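Teaching a robot to put fruit in a basket, a thread. Day after Christmas, hardly anyone in, heating on low
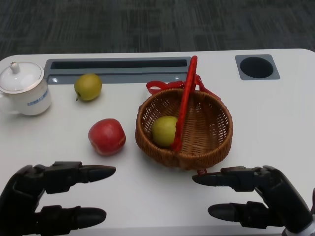
One pear in, one pear and an apple to go. Both hands driven by remote.

Right so. Task is called fruit to basket. Person wears the gloves and the headset, robot copies, we record the lot, and later a model gets trained on the recordings. That's the job. I've been doing it since November and I am still not good at pears

Target for this task is 1,000 good runs. Good means fruit ends up in basket, basket stays upright, no long pauses where the driver is scratching their nose

I got 81 today. Was hoping for more. More on why below

First thing - apples are easy. Apple is round and it sits where you put it. You come in from both sides, close the fingers slowly, lift, done. I can do an apple while thinking about lunch

Pears. Pears roll in a curve. You touch the fat end and it swings round on you like a compass needle and now the stem's pointing at your wrist. Then you chase it. The chasing goes in the recording and then the robot learns chasing

So the trick (Senga's, not mine) is come in over the middle, both fingers level, wait a beat, THEN close. The waiting feels daft. It looks lovely on playback though

Second thing, the basket handle. Tall red arch right across the opening. You'd think go round it. From the headset view you can't tell how far back it is, so you go round it and clip it anyway

What works for me is dropping from the side with the wrist turned out a bit. What does NOT work is going straight over the top. Did that eleven times. Basket went over on 11 of them

Fergus asked why we don't just take the handle off. Because people's baskets have handles Fergus

Same with the ribbon. A finger goes through a loop and you don't feel it. There's no feeling in these gloves at all, you're doing everything by eye. You lift away and the basket comes with you, very stately, like it's being carried to a picnic

Had to bin that run. Kept a copy for myself tho

Someone in the replies asking if it's hard on the body. Shoulders mostly. You hold your arms out in front for the whole run and between runs you forget to put them down. Tsegereda does 80 in a morning and then goes climbing, I do not understand her

Also your neck. Robot's head follows yours so if you want to look down at the table you have to really look down. After two hours I'm walking about staring at my own feet

Question from Niall - do you reset the table the same way every time? No! That's the one thing we're strict on. Apple goes somewhere different, pears go somewhere different, sometimes there's one in the basket already like in the pic. If it's always the same layout the model just memorises where to reach and never looks

Problem is I am a creature of habit. Looked back over my morning and I'd put the apple on the left nearly every time without noticing. Sanne wrote a little script that shouts a position at you now. "Apple, back right." OK boss

The teacup is part of it too. Things that aren't the job have to be on the table some of the time, so it learns to leave them be. Move the fruit, ignore the crockery. I've not hit the cup yet. Writing that down was a mistake wasn't it

Speed. New drivers always go too fast. You want to be quick because it's boring to be slow, but there's a small lag between your hand and the robot's hand and if you're quick you overshoot, then correct, then overshoot the other way. Looks like it's had nine coffees

Go at half the speed you think. Then slower for the last few inches. My good runs are all the ones where I was a bit sleepy

Other way of doing it, for those asking, is by hand - you stand next to the arm and physically push it through the motion. We do that on the Trurer rig, one arm only. Much nicer for the feel of it, you know straight away when you've got hold of something. But with two hands you'd need to be in two places, and your own arms keep getting in the camera

For two hands remote wins I think. Senga disagrees and has a lot to say, go and ask her

Ok the why only 81 bit. Lost an hour to calibration first thing. Left glove thought my finger was bent when it was straight. Restarted it, same. Restarted everything, same. Took the glove off and put it back on, fine. An hour

Then lost another half hour labelling. Every run gets tagged good / bad / meh and I'd let a pile build up. Don't do that. By the time you get to them you can't remember if the wobble was you or the robot, and you end up watching the thing back twice

Rule I've set myself: if I say "oh no" out loud during a run it's a bad run. No appeals

Someone asked about mistakes you recover from. We keep some! Drop the pear, pick it up again calmly, that's useful, it teaches it what to do when it drops a pear. What we don't keep is drop, panic, swat. The line between the two is mostly how I'm breathing

Fruit wise, we go through it. Apples bruise if you squeeze and pears go soft whatever you do. Soft ones are a diferent task really, they give under the fingers

Tomorrow is the same again, then the Drummond table next week which is a bit lower, so I get to relearn all my heights. If anyone's driven two hands on a low table tell me where you stand, sitting down didn't suit me at all

Going home. Arms are like string. Will post the picnic clip if Senga says I'm alowed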